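Let People Practice Where It Does Not Count

2018-08-22

By Meirion Sayce

When I started to learn English, my teacher corrected every word. I was 31 years old and I stopped speaking in her class after two weeks. I learned the language later, in the kitchen of Karagiannis, a restaurant where I washed pots for 288 days, and where the cooks did not care about my verbs.

I think about this often now, because my daughter works in her first real job and she is afraid all day. The company gave her a login, a chair and a phone, and the next morning the customers were calling. She called me in March, crying because she sent a wrong bill to a customer. It was 374 dollars. The customer was kind about it. Her manager was not.

My opinion is simple. We ask beginners to do the real thing too early, and then we are angry at them for being beginners. A baker's first bread should not go to the shop. A young teacher should talk to an empty classroom some evenings, as I did before my citizenship interview, speaking to six chairs.

People answer me that practice costs money. Of course it does. My brother-in-law trained as a tailor and in his first year he sewed 1,017 buttonholes on scrap cloth, and the shop paid for the cloth and for his hours. He complained about it for years. He also never ruined a jacket, and he tells this to everybody at weddings.

Other people say that only real pressure teaches. I agree that some pressure must come. But the pressure should come second, when the hands already know a little. Some kinds of work understand this well.
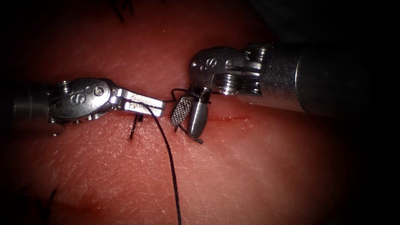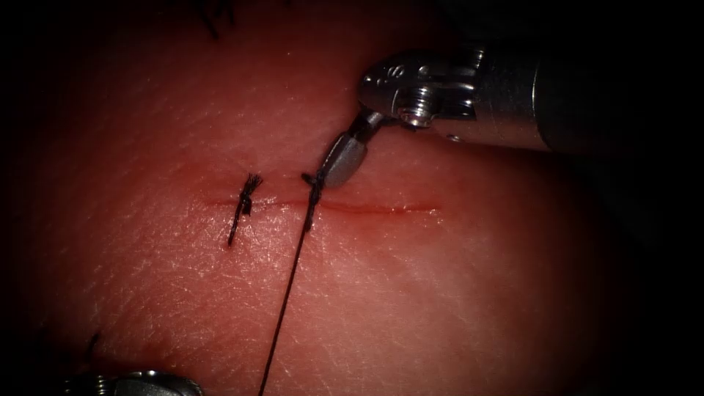 Stitching work on a practice skin pad.

I would like to see the same patience in offices, where a mistake is smaller and the shame is somehow bigger. Give the new person old letters to answer again. Let her make a bill that goes to no one, and sit with her when she reads it. One week of this would have been enough for my daughter, I believe. She is still at the company and she is careful now, but she checks each bill so many times that she eats her lunch at her desk.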